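Drandulura publishes first results from household and shop-floor chore trials

April - Drandulura, the Hudley-based automation developer, today released figures from its Plundness test programme, which asks whether a two-fingered gripper can take on routine chores at home and in small workshops. 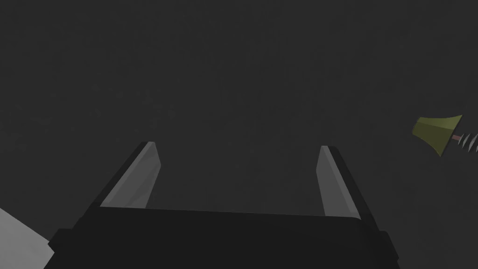

Results

The programme comprised 1527 simulated attempts across 7 chores, among them clearing a worktop, sorting hand tools and folding tea towels. Each attempt was limited to 300 seconds. Rigid items in open space were handled well. Towels were not, and thin tools lying flat remain a frequent cause of failure - the fingers close above the handle or push it away.

On this evidence Drandulura does not consider the system ready for unsupervised use in the home. Sorting on a fixed bench is closer, provided that the range of items is known in advance.

Next stage

The control software will move to physical hardware at the Kubíček workshop in Hudley, using the same chores and time limit. The full results table and test conditions are available on request from the Drandulura press office.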